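Entry Patterns at the Trorora Coastal Run: Student Project Report

Prepared by Uldis Jaunzems
Project supervisor: Bheki Khumalo

1. Purpose

The project examined how entrants in the Trorora Coastal Run chose between the short course and the full course, and whether the February closing date affected that choice. The organisers at Dollgate supplied the entry list with names removed. It held 2825 entries across both courses.
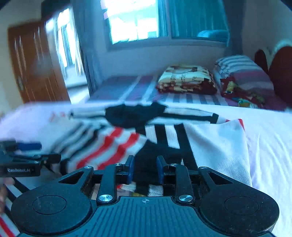

Why was the closing date studied?
Organisers had moved it forward by two weeks, and local clubs believed that this discouraged first-time runners.

2. Method

A short questionnaire was sent to entrants who had agreed to be contacted. In all, 317 replies were received. A further 20 entrants were interviewed by telephone, including members of the Skenavano running club. Replies without a stated course were left out of the comparison.
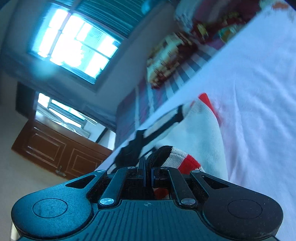
Figure 2. Sock with a striped cuff in red, white and black.

3. Findings

First-time runners favoured the short course, and 51 per cent of all who replied had entered in the final week. Interviewees from Skenavano tended to enter as a group once their training dates were settled. Several said that the earlier closing date

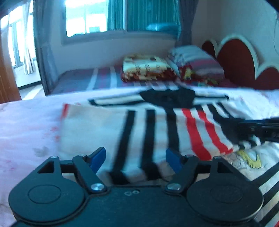

had reached them only through the club notice board, by which time places on the full course were limited. Travel was mentioned less often than expected, although the first bus from Pētersons arrives after the full course has started.

4. Recommendations

It is recommended that the closing date be printed on the previous year's results sheet, and that the start of the full course be reviewed against the bus timetable. The questionnaire should be repeated after the next event, with a separate question for group entries.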